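Speaker notes: Collecting grasp examples outside the lab
Ewan MacBrayne, Olard project
Sunday, March 12, 2023

Opening

Say hello, say which project. Olard is the grasping model. Drenard is the set of examples it learns from. People mix the two up, so say it twice.

The talk is about Drenard only. If someone wants to talk about the network, find me at the break.

Where we started

First set was 500 examples, all recorded at one bench under one ceiling light. The model did well on that bench. We moved it to the next room and it started missing the bottle neck. Same objects, same height. The window was on the other side.

So we went looking for worse places to record. Patios, kitchens, a bus shelter once. Glass tables are good. Clear plastic on glass with trees behind it is about as hard as we can make it without trying.

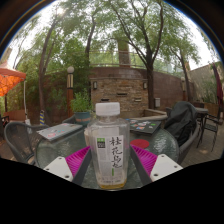

Do you need the robot there to record an example?
A person holding the gripper is enough, as long as the fingers match the ones on the arm and the camera sits at the same place above them.

That point usually gets a follow-up about speed. People move faster than the arm can. We ask for slow hands, and we stretch the timing later if we have to.

How a session runs

One person holds the gripper, one keeps the log. Swap when the wrist gets tired. A block is 40 examples on one object, then a break, then a different object or a different table.

Each example starts with the fingers open and away from the object. Close, lift, put down, open, back off. Stop the recording after backing off, not before. We lost most of a block at Robles to people stopping early.

Leave the table alone. Laptops, cups and bags stay where their owners put them. When we tidied up first, the model learned tidy tables.
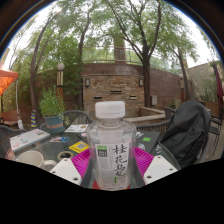 The log sheet is short. Object, place, who held the gripper, anything that went wrong. Keep the failed grasps and mark them as failed. We used to delete them and I regret it, there was good material in there for the part of the model that decides whether to try again.

Checking

Everything gets watched once by someone who wasn't at the session. They throw out examples where the fingers leave the view or the tracking jumps. Bright sky is the usual cause of a jump. Turn the table side you work from and it mostly goes away.

Show the Fostar chart here. Point at the second bar. That is 128 outdoor examples added to the bench set, and the gain on clear objects is larger than what we got from doubling the bench set. Don't claim more than that, we only ran it 2 times.

Questions

Likely ones: cost per example, gloves, rain. For rain, we don't record. For cost, give the hours and let them do the math.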